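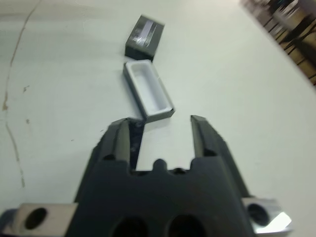
Progress report: evaluation of the Inditz two-arm cell for small-box work
Prepared for Sunita Saxena, Isesbridge
Period: through the end of January

The evaluation is on schedule. The Inditz cell was leased to find out if one two-arm unit can handle small rigid boxes for the gift line at Chauhan. This period covered setup, operator training, and the first trials on box bases and lids.

Setup took 12 working hours, against a vendor quote of 16. Most of it went to calibrating the wrist cameras. Anju Nautiyal and Abhishek Bhatt finished operator training and can both run the cell without help from the vendor.

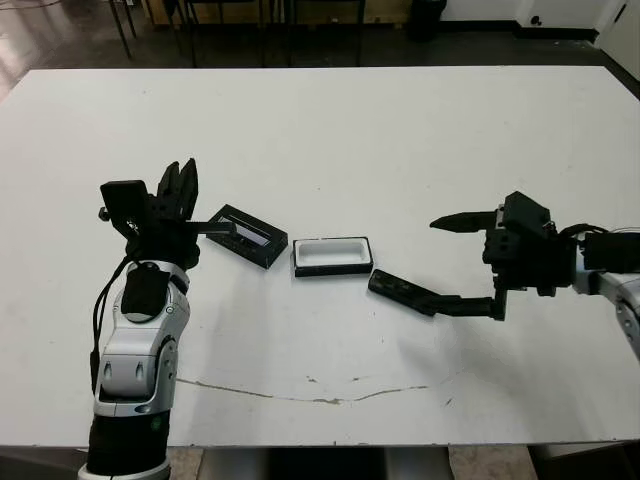
Trials are done on a plain white table with no fixtures, because Chauhan wants to avoid custom jigs. The base and the lid are laid down at different angles and the arms work on them from both sides. We have logged 800 attempts. The full task was completed in 78 percent of them. Our target for the end of the lease is 90.

Most failures fall into two groups. In the first, the lid goes on crooked and one corner stays up. In the second, a part slides when a finger touches it, and the arm has to start over. Software version 2 handles the second group better, but we have too few runs on it to give a rate.

Open items

1. Spare fingertips. One set is on order from Pivavari. Delivery is expected in three weeks.

2. Cycle time. The average is 37 seconds per box. Mamta Kandpal is reviewing the motion speed limits with the vendor.

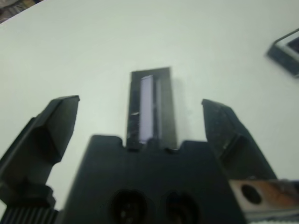 3. Service contract. The draft covers parts and remote support but leaves out on-site visits. Jozefína Beneš has asked for a revised price that includes two visits a year.

4. Dark parts. Depth readings on glossy black surfaces are less steady than on white ones. We will repeat those runs with a second lamp.

Spending is within the approved amount. The only added cost was shipping for the fingertips.
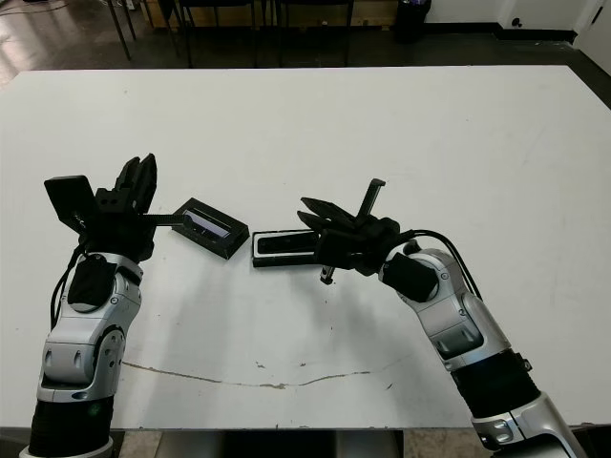 Can the cell be moved to the Chauhan site before the lease ends?
We advise waiting. A move means a new calibration and about a week without trials, and the success rate should come up first. We will send a proposed date with the next report.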